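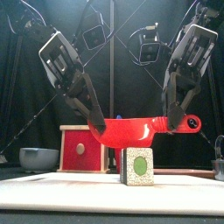 Kitchen & Odds Shelf: where we're at

Quick one from me because the newsletter goes out tonight and I only sat down to this at 9:30. Sorting is on. Lots in already. Keep it coming but please read the part about lids first.

For anyone new, the Odds Shelf is the stuff that doesn't fit anyplace else in the Skerthorpe swap. Scoops, cups, tubs with or without their lids, trays, sticks for stirring, little boxes, holders for things you no longer own. Last January it took in $615, mostly in quarters and ones, and that paid for the new folding shelves and most of the paint. This year I'd like to beat it. Doors open at 11, same as always, at 1355 Remport, side entrance.

What's come in

Red plastic scoop, a good one. Deep bowl, ribbed at the neck, hole at the end of the handle so you can hang it up. Shiny. I have already had two people ask if it can be held back and the answer is no, it goes on the shelf at 11 like everything else. If you keep birdseed or flour in bulk, be early.

A pink cup with a white rim. Blue stick thing standing in it, stirrer or spoon end or whatever it is. They're going as a pair. Mared Bowen thinks we should split them and charge for each, I think somebody will want the set, we are not going to fight about it.

Light blue oval tub, tabs at both ends. Nice size for the fridge, or crayons, or the screws that live in everybody's junk drawer.

Pink see-through tray, rounded corners. I'd put soap in it. Ieuan Trevor says paper clips. Ieuan would.

Cardboard box, beige, tan top. Boxes are welcome, people always ask for boxes, but not fifteen of them flattened and taped together like we got last time.

Small stuff: an orange cylinder shaped thing, a little red-orange block the size of an eraser (might be an eraser, I haven't tried it), a block with a red and white striped top. All going in the small tray at the front at a quarter each unless somebody tells me one of them is part of something. If you gave us half of a game by accident this is your chance to say so.

The long red stick

Long, thin, shiny, rounded blob on the end. You can sort of see through it. Three theories so far. Dexter Hutchins says cocktail stirrer, the tall kind for pitchers. Nerys Jenkins says it's for a kids' toy, bubbles or something along those lines. I say it came out of a drink at a place with a beach theme and somebody kept it for twenty years. 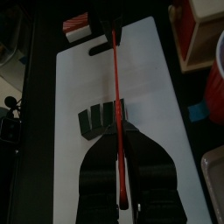

Whichever it is, it's going in the stirrers and sticks section, which means there is now a stirrers and sticks section. If you've got more like it bring them. A jar of mixed ones would sell, one by itself is a harder sell, although people did buy a single chopstick last year so what do I know.

If you recognize it and it's yours and you want it back, tell me before the doors open. After that you'll have to pay for it like the rest of us.

Same goes for holders and racks. Anything with prongs or slots, people love those for pens, cables, toothbrushes, earrings. I used to think nobody would want them. They go in the first hour. If you have one in a drawer that you've been meaning to find a use for, you're not going to, bring it in.

How I'd like things sorted

We tried it by price last time and it was a mess. So this year by kind.

Scoops, spoons, stirrers, sticks. Stand them up in a cup or jar if they'll stand. Laid flat they roll off, and then they get stepped on. We lost a decent ladle that way.

Cups and mugs. Handles facing out. Chips go in the free bin, please don't hide them at the back facing the wall, we do find them.

Tubs and trays. Lid ON if there's a lid. If there's no lid write NO LID on a piece of tape and stick it on the bottom. I spent most of an evening last year trying to match lids to tubs and ended up with a stack of lids and a stack of tubs and not one pair between them.

Small boxes. Open them. Look inside. There was a tooth in one. A child's tooth, in cotton wool, and it went home to the right family in the end but it took a while.

Mystery things. Middle of the table, with a slip of paper. Anybody can write a guess on the slip. Best guess gets it for free if nobody's bought it by closing.

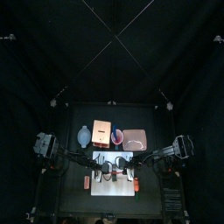

Prices

Quarter for anything smaller than your hand. Fifty cents for cups, scoops, stirrers with some length to them. A dollar for tubs and trays, a dollar fifty if the lid fits properly. Sets by agreement with whoever's at the till, which will be me until noon and then Nerys.

No haggling under a dollar. I mean it. Somebody talked me down from a quarter to a dime last year and I've been cross with myself ever since.

We've got 500 of the round price stickers left over and I'd like to use those up before anybody buys more. They don't peel off cardboard well, they take the top layer with them, so on boxes put the sticker on the bottom. On clear plastic put it anywhere, they come off with warm water. On red plastic they leave a mark if they've been on more than a few days so do the scoop and friends last.

Still short of

Measuring cups. Always. If you have the odd ones from a broken set we'll make a set out of the odds.

Wooden spoons in good shape. Not the ones with the black end.

Jars to stand things up in. Wide mouth if possible. Jam jars are too light, they go over as soon as there's a tall stirrer in them.

Colanders! Had so many people asking for colanders and not one on the shelf.

Not needed: takeout tubs, the thin ones. Emrys Voyle has very kindly brought in a great many and we are all set for takeout tubs. Thank you Emrys. Please stop.

Dropping off

Side door again, ring the bell, it sticks so push it hard. Mornings are best. If it's after four leave things inside the porch and not on the step, we had rain in the last lot and the cardboard went to mush. Put your name in with it if you want your bag back. I have a heap of very nice bags here with no names in them and I'm this close to pricing those too.

Wash things first, pretty please. A rinse is fine. It takes you a minute at your own sink and it takes us a whole afternon at one small one.

And if something's been in your attic a long time give it a shake outside before you bring it. Mared opened a teapot last year and has not been the same about teapots.

Helping on the day

Could use two more for setup, from 9, and one more for the till after lunch. You get coffee and first look at the shelf, though see above about the scoop. No buying before 11, that includes me. Bring a marker if you have one that works, ours all seem to have dried up over the summer.

Packing up starts when the shelf looks sad. Whatever's left goes back in the boxes by kind, not all in together, so we don't have to do this whole thing over from scratch. Tape on the box, write what's in it on the side. The SIDE. They get stacked and we can't read the tops.

Think that's everything. If I forgot your donation in the list I'm sorry, it's in the pile, I just haven't gotten to the end of the pile yet. Text me or leave a note in the porch if you can do the till.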